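Trelero Paper Folding Set, data card
last edited Aug 28, 2023

I started this set after an argument about whether a robot could do the dull stuff around a house yet: folding towels, bagging lunches, that kind of thing. Towels were too much for me (I tried, it was ugly), so I dropped down to paper. Paper is cheap, it lies flat, and it still fights you the second you pick it up!

What's in it

3944 episodes of two arms working with green paper on a marble-patterned top. Each episode is one folder with wrist video, joint positions and a text file saying what I wanted done. Some are a single crease, some are the whole airplane.
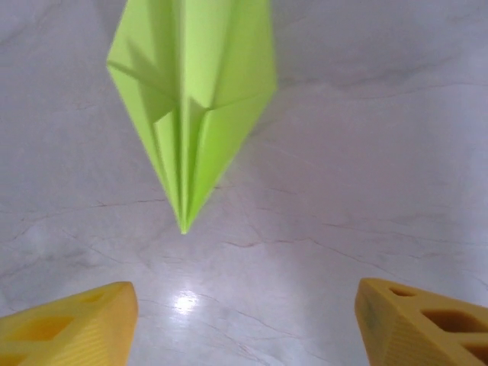

I split the episodes into train and test by session, so please don't reshuffle them. Paper from one session tends to share the same little bends, and a model will happily learn those instead of folding. The Kettunen loader already respects the split. If you wrote your own, check sessions.csv first.

Can it fold yet?

Kind of? I ran the Flolwood baseline for 100 trials on the single crease and it got 90, which made me way too happy. Then I asked for a full airplane and got 3. Passing a sheet from one arm to the other is where most runs die, and squeezing harder just gives you a crumpled sheet. So I'd say a machine can help you fold if you are patient and own a lot of paper. 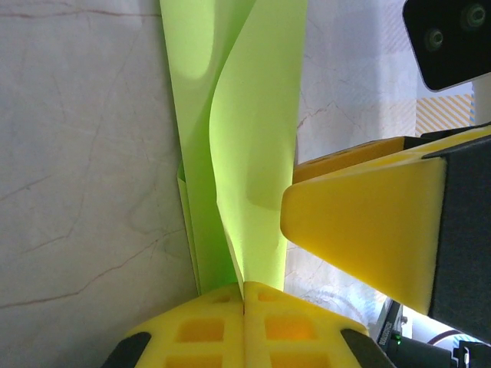
Force readings are not included. I wanted them, but the Clerkov driver kept dropping packets and I gave up. You can get a rough idea of grip from the finger position column (it's noisy, sorry). If I get the driver sorted I'll push a new version in September.

Known problems

Episodes marked "redo" have a label I don't trust. Leave them out of scoring. The field called fold_ok is my own yes or no, judged by eye, and I was stricter on some evenings than others.
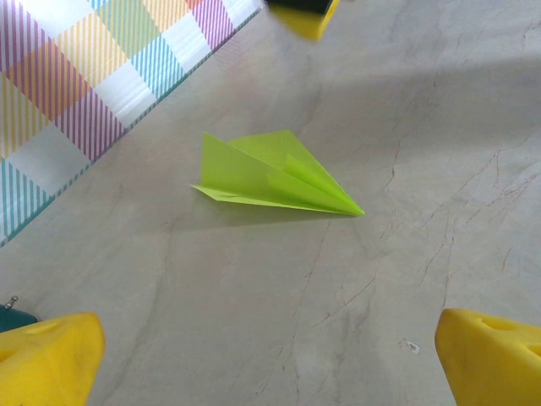
Green paper airplane lying on its side, nose pointing right.

Use

Free for anything, just mention Trelero. Bug reports are welcome, and so are better folding scores than mine.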